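Reading the Top: Grain, Finish and Care of Light Timber Tables
Notes for Session 4, Furniture Care for Beginners, Lelton Community Workshop
Urmas Venckus
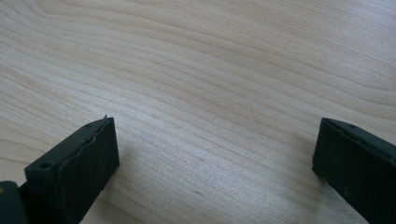

Fig. 1. Pale tabletop with arching grain giving way to tighter, straighter lines.

Hi all. These are the notes I promised, tidied up a bit from what I scribbled on the whiteboard. I talk fast when I get onto grain (sorry to the back row) so I've put in the bits I skipped as well. Bring them along in July when we do the practical, because we'll be working from section 3 onwards and I won't be handing out spares.

1. Looking before you touch anything

Most people want to go straight for the sandpaper. I did too, and I wrecked a perfectly good hall table that way when I was starting out, so please spend a few minutes just looking first. Get down low with your eye near the level of the top and look across it towards a window. Then look straight down. You'll pick up different things each way: scratches and dull patches show best from the side, colour and figure show best from above.

The big loopy arches in Fig. 1 are what we call cathedral figure. In solid timber you get it when a board is sawn so that the face runs more or less at a tangent to the growth rings. The rings come up through the face at a shallow angle and you see them as long nested curves. Move away from the arches and the lines close up and straighten out. People often think that's a different board, but a single plain-sawn board will do it all by itself.

The darker and lighter stripes are the other thing to get your eye in for. In many timbers the wood laid down early in the season is a different density and colour from the wood laid down late, and the contrast between them is the pattern you see. On a pale top like this one the difference is pretty gentle, tan against almost white, and I love it. It's my favourite kind of table to work at! It's also the least forgiving kind, which we'll get to.

2. Solid, veneer or printed?

I'm not going to tell you what Fig. 1 is made of from a picture, and you shouldn't try it either. Somebody asks me to do this every term. All three kinds can look the same from straight above, so you need to go and check the real thing:

Look at the end of the top. Solid timber shows end grain, and the lines on the face should carry on over the edge in some sensible way. If the face has arches and the end has the same arches, be suspicious.

Look underneath. A solid board has related figure on the underside. A totally plain underside usually means veneer or a printed surface over some sort of sheet.

Look for repeats. Printed surfaces repeat, and so do cheap veneers laid in sequence. If you find a little kink in one line and then the very same kink further along, you've got your answer.

Feel it with a fingernail, lightly. Open-grained timber often has a bit of texture. A thick finish will hide that though, so don't hang your whole verdict on it.

My own dining table came from a clearance place out at Brerby and I was convinced for years that it was solid. It's veneer. Lovely veneer, mind you, but I only found out when I chipped a corner moving house.

3. Cleaning a pale top

Start with the mildest thing and stop as soon as it works.

Dust with a soft dry cloth, following the grain. Then a cloth wrung out in lukewarm water with a tiny drop of dish soap. If the cloth drips when you hold it up, it's too wet. Wipe along the lines, then go over it with a second damp cloth without soap, then dry it off straight away. Don't let it air dry. On a light timber, water sitting in a joint can leave a grey mark that shows up far more than it would on something dark.

No vinegar, no spray polish with silicone in it, no methylated spirits. Metho can dissolve shellac quicker than you can grab the cloth back, and silicone makes any later refinishing a misery. And test first on the underside. Yes, even if the bottle says it's fine.

4. Matte and satin finishes

A smooth surface with a soft sheen and no strong reflections is what I'd loosely call matte to satin. You can make a finish like that shinier by accident, just by rubbing one spot too hard. I've seen a top with a bright oval right where someone had gone at a jam stain, and the oval was worse than the jam. Spread your effort out. Long light strokes, whole length of the table, same pressure all the way.

If it's an oiled top you can re-oil a worn patch and feather it out. If it's varnish you generally can't patch it invisibly, and you're looking at doing the full top. Put any oily rags outside, opened out flat to dry, away from anything that burns. They can heat up and catch fire on their own when they're bunched up, so no chucking them in the bin at the end of class.

Also, oil will warm the colour of pale timber. Sometimes you want that. Try it underneath and leave it overnight before you decide.

5. Before the practical

Please find a light-coloured table at home, or at a mate's place, and do this:

Sketch the grain on one sheet of paper. It doesn't have to be pretty. Mark where it arches and where it runs straight.

Do the four checks from section 2 and write down what you reckon it is.

Note the sheen from low down, morning and evening if you can.

Bring an old cotton T-shirt for rags, and wear something you don't mind getting oil on. Closed shoes too, please.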